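Flumiren Reading Rooms – Progress Report to the Deligiannis Fund
Period ending December

Enrollment in the adult reading program now stands at 69, against a target of 60 in the grant agreement. Of these, 31 are returning from the spring term. The evening group filled first and has a short waiting list. The morning group at Kunari still has open places, mostly on account of the bus timetable.

Els Claeys took over tutor training in the fall. Eight new tutors finished the course and all have been matched with learners. Homa Abbasi has rewritten the intake interview, which used to take over 40 minutes and put some people off. The new version is shorter and leaves the writing sample for the second visit.
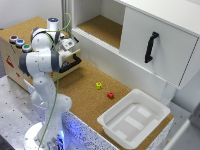
Small wooden cabinet with the drawer slightly open.

Spending is within budget on every line except printing. The large-type workbooks cost more than quoted, and Gerasimos Bakalis has asked Stonder for a revised price before we reorder. We do not expect to need a budget change, but will write if that price is not met.

Two items are behind schedule. The learner survey went out late and replies are still coming in. The numeracy class has no teacher yet – Themis Politis has spoken to two candidates and hopes to have one in place for the next term.

The next report will include the survey results and attendance by group. Questions about the accounts should go to Anastasia Panagiotou.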